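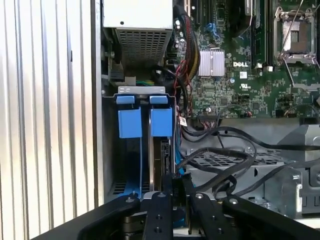 Ticket 383: Desktop tower does not see data drive after move
Queue: Hardware / bench
Site: Clavcombe, records office
Status: Closed
Asset label: Mutiso 46

Reported problem

Tower was moved from the front desk to the records room. Since the move it starts normally but the D: volume is missing. User gets a "drive not found" message when opening the Godex label templates, which are stored on D:. The label printer itself prints a test page. No error at power-on that the user noticed.

Initial checks (remote)

Disk Management lists one disk, the system SSD. The 500 GB data drive is absent. It is not shown as offline or unallocated.

Event log has 191 disk warnings in the week before the move, all of them for the data drive, mostly controller resets and retries. The fault therefore predates the move, though the move may have made it worse.

Last good backup in Ollow is from the night before the move. Confirmed readable. Restored one template folder to a scratch location as a test, files open. OK to proceed with hardware work.

Asked for the tower to be sent to the bench.

Bench, 9:40

Power cord removed, power button held for ten seconds, side panel off. Dell board, drive cage under the power supply, blue plastic carriers. One hard drive, in the right carrier, on a blue SATA cable. Left carrier is not used on this build.

No burn marks or smell. Dust moderate in the power supply grille, light elsewhere. Blown out.

Powered on with panel off. Drive does not spin up. No vibration felt at the carrier. Setup screen lists the port as empty.

Bench, 10:05

Power off, cord out. Reseated SATA data cable at both ends. No change.

Reseated power connector at the drive. The connector went on with very little resistance and could be rocked by hand. Drive spun up on the next start, was listed in setup, then dropped out when the cable bundle was touched. Repeated twice with the same result.

Swapped in a known good SATA data cable. Same behavior, so original blue cable refitted.

Bench, 10:30

Moved drive to a spare power connector on the same supply. Drive spins up, stays up when the bundle is moved. Left the system at the setup screen for 15 minutes, no dropouts.

Checked the original connector under a lamp. Contacts on one side are spread. The cable had been pulled tight between the main power bundle and the cage, with the load on the connector. Taped off and labeled DO NOT USE. Routed the working lead with slack and tied it to the cage, clear of the chipset heatsink.

Bench, 11:15

Started Windows. D: present, original drive letter kept. File system check completed, minor index errors corrected, no bad sectors. SMART: no reallocated sectors, no pending sectors, power cycle count high for the age of the drive, consistent with intermittent power.

Copied the full template folder to the SSD and back as a load test. No new disk warnings.

Compared D: against the Ollow backup. Two template files differ. Both were edited the morning of the move, before it was shut down. Kept the versions on D:.

Return

Panel on, tower returned to records room. Label printer reconnected, three templates printed from D: without error. Backup run started by hand and completed.

Cause

Damaged SATA power connector, under strain from cable routing. Drive and data cable not at fault.

Follow-up

1. Recheck event log in two weeks. Reopen this ticket if any disk warning appears.
2. Replace the drive at the next scheduled service regardless. Part is in stock.
3. When other towers of this model come in for any reason, check slack on the drive power lead before closing the panel.

Update, two weeks later

Event log clean. Nightly backups complete. Drive replacement left on the service list. Closing.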